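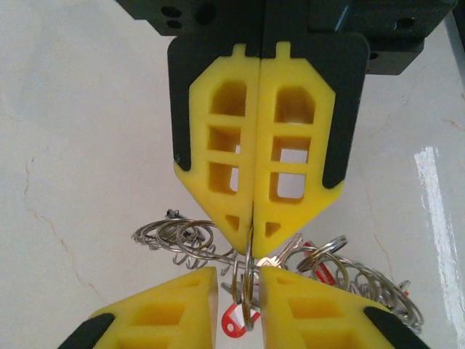
Sorting keys used to take up most of a morning at the Trevell front desk, and the arm does the bulk of it now. Guests and tenants hand back keys in bunches, and the rings hook into each other in the bag. A heap of split rings like this one, with a key and a couple of red plastic tags caught up in it, goes on the white tabletop. The yellow fingertips come down closed to a point and pinch one ring at a time. If you work beside it, a few habits will save you trouble.

Spread the bunch before you start. A flat pile gives the tips something to pinch. A ball of rings has to be pulled apart by hand first.

Turn the tags face up. You still read them and write the number in the book. The arm does not do that part.

Wipe the tabletop with a damp cloth and dry it. Keys leave gray marks, and grit collects under the rings.

Check the fingertips at the start of each shift. Look for nicks near the point and for bits of wire in the openings. Pull those out with tweezers while the arm is stopped.

Keep bent rings out of the heap. Drop them in the scrap tin. A sprung ring snags on everything, and opening one with a thumbnail hurts. Use split ring pliers.

What has changed for us is mostly the hands. Fatemeh Dehghan did this job by hand for 2 winters and had sore thumbs by January. She now checks tags and deals with the bunches the arm gives up on. Dinesh Pathirana misses the quiet of sorting at the back table, and he has more time at the counter than he wanted. Nobody's hours were cut, but the morning shift had to be redrawn and that took some arguing.

Put the stop button where the person on the left can reach it. Ours was on the wrong side for weeks.

Last changed 2024-09-01. Cabinet list now runs to key 2082.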